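We use cookies to make this site work and to remember your settings. Accept all | Manage

Words that come with a username

26 Apr 2022
by the person who runs this blog
4 min read

So I got called "mid" by a stranger last night and had to look it up. Not insulted. Well, a bit insulted. Mostly I was annoyed that I didn't know the word, I used to be the one explaining these things to everybody else.

Quick backstory for new readers. I was a forum kid. Started on Lilbridge, a message board for people who wrote bad fantasy stories, then moved over to Zein when Lilbridge shut down one December. Everybody on Zein had a signature. Mine had 3 song lyrics in it and a blinking star. Not proud. OK, slightly proud.

What I keep thinking about is how each place had its own way of talking. On Lilbridge you didn't say "lol", that was for chat rooms and little kids. You wrote *grins* with the stars around it. Whole conversations of people grinning and ducking behind couches. On Zein they would have eaten you alive for that. You learned fast. First week I posted one *hugs* and got 203 replies, none of them hugs.

And the weird part – I still type differently depending on where I am. With my old Zein crowd I don't use capitals at all. At work, full sentences, thank you, kind regards. On Vutora, where my younger cousins are, I end up doing this stiff friendly thing with exclamation points that makes me sound like a dentist's office. They're very nice about it. They don't put periods at the end of anything, and when I do, they ask if I'm mad.

I'm not mad. It's a period.

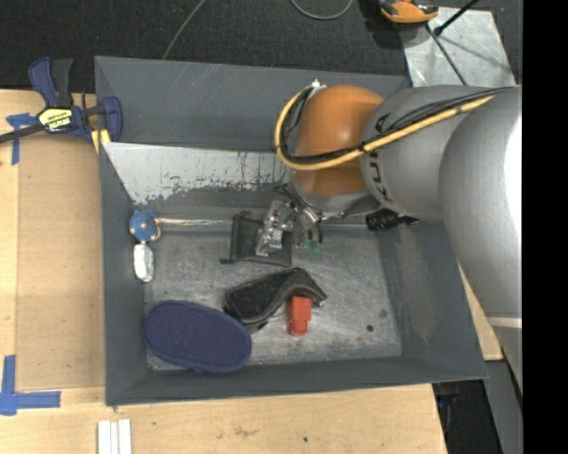
Slang used to move slower, or that's how it felt from my bedroom anyway. A joke would start on Zein and it would be months before I heard it from somebody at school, usually said wrong. Now I see a word on Vutora over breakfast and by lunch a sandwich chain is using it. Then it's dead. My head is like that big gray metal bin up there, an assortment of stuff on a scratched floor, and half of what I pull out of it expired years ago. I said "epic fail" out loud last month. In a store. To the cashier.

Had a go at writing down all the old forum words I could remember, got to 2 pages in a notebook and stopped becuase it was making me sad. Some of them only ever made sense to maybe one board. We had a word for when a thread went off topic and ended up being about soup. It always ended up being about soup. There's no use for that word anywhere now and I can't explain to my cousins why it's funny. I tried. It was mid.

A few of the old Zein people are on Bullari these days, in a private group, and that's the only place I still hear it. More than 2000 unread messages in there last time I checked, so I should go do some catching up. Somebody posts a good morning, somebody else answers in the old way, no capitals, stars around the verb sometimes as a joke on the Lilbridge folks. Who are me. I'm the Lilbridge folks.

Anyway. I looked up "mid" and it means average, not bad, just sort of nothing special. Which for a comment about my lasagna picture is pretty rude. It had four cheeses in it!!

Going to go and reply with a period at the end.

Get new posts by email. Enter your adress below, unsubscribe any time.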